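Workshop > Notebook > Bench 2

Print this page | E-mail this page

Sat 10 October. Open day.

Doors at ten, first visitors at nine-forty. The sign outside still gave last year's hours, which I had been meaning to fix since last year. Coffee urn working. Projector not working, so the Pralitis slides were never shown and no one asked after them.

Setup

Bench 2, two arms, the Imrie grippers on both. Task for the day was plates into the dish rack. We had argued for two weeks about showing something grander, and then the Breken controller settled it by refusing to load the grander thing on Thursday night. Plates it was.

Controller was on the old build, the one from before the Hesport merge. Joint speed held to 50 percent of what we run with the door shut. I had it lower at first, but at the lower setting people assumed it had crashed and started talking to each other. At 50 they watch.

Rope went up at the line on the floor. It kept toddlers out and had no effect on retired engineers.

Morning

First run, clean. Second run, clean, and I made the mistake of saying so out loud. Third run the left arm picked up a plate, carried it most of the way over, and set it down on the tabletop beside the rack with great care. A man in a fishing vest said his son does the same thing. Good laugh, better than anything I had prepared.

Logged it as a place-pose error. The rack had been bumped when I wiped the bench down at nine, and the offset file had no way of knowing that. Moved the rack back to the tape marks, reran calibration, fine after that. Note to self: wipe first, calibrate second. I have written this note before, see the November pages.

Questions, in order of popularity:

- Does it wash them too? (No.)
- What does it cost? (I said "more than a dishwasher" all day and will be looking for a new answer.)
- Is someone driving it? (Not in the plate runs. The teleop session was at two, and I said so on the board, in letters that were evidently too small.)
- Can it do glasses? (See Hesport trial, pages removed.)

A girl of maybe eight wanted to know why it has two arms if it only uses one at a time. I gave her the long answer about handovers and reach. She listened to the whole thing and said "so it doesn't need them." I have put bimanual handover back on the list for next month.

Afternoon

Teleop went well and ran over. Everybody who tried it pushed too hard on the leader handles and then apologized to the machine. The follower lag is noticeable once you know about it, and I am going to stop mentioning it to people who haven't noticed.

Went back to autonomous runs at three for the last group. Steps as they ran, for whoever takes the bench next time:

1. Rack on tape marks, plates on the left side of the table. They can overlap, green on blue is fine.
2. Home both arms, grippers open, check the wrist camera feeds.
3. Start the sequence. Pink goes first, right arm, held upright over the right end of the rack with the left arm down low and nothing in its gripper. 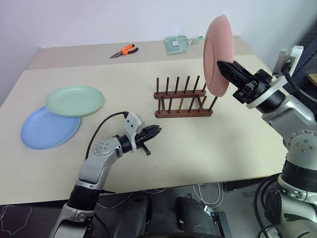 4. Let it finish. Don't lean in to help. I leaned in to help and tripped the light curtain.
5. Reset from the panel, then go back to step 1, including the tape marks.

To do

- Bigger lettering on the session board.
- Soft stop before the light curtain, if Breken will let us have one.
- Front pegs on the rack are leaning at the right end. Straighten or replace before we trust any numbers from those slots.
- Put the pliers away.
- Fix the sign.

Contact the workshop | Copyright Bench Notes | Back to top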